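Ticket 453 – Bread maker stops mid-knead
Opened by: Ezekiel Mahmoud
Product: Skumeck Montoya bread maker
Status: open

Problem
Machine stops 8 minutes into the first knead on the basic white program and beeps. Display goes back to the clock. Dough is left as a shaggy lump with dry flour in the corners of the pan.

Tried so far
Different outlet – same result.
Took out the paddle, cleaned the shaft, put it back. Same result.
Dough-only program with half the flour. Ran to the end, and the dough rose fine.
Full loaf again, with 10 g more water. Stopped at the same point.

Support reply, 28 October 2022
Sounds like the overload cutoff. Please run the pan empty on program 41 (motor test) and tell us if it finishes. Check that the pan is locked down on both sides – a loose pan drags on the drive.

Customer update
Pan is locked. Motor test stopped early too. Please send the return label to the Hikstead address.
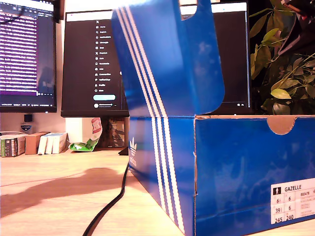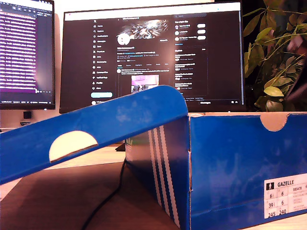 Blue Adidas shoe box on the desk, both photos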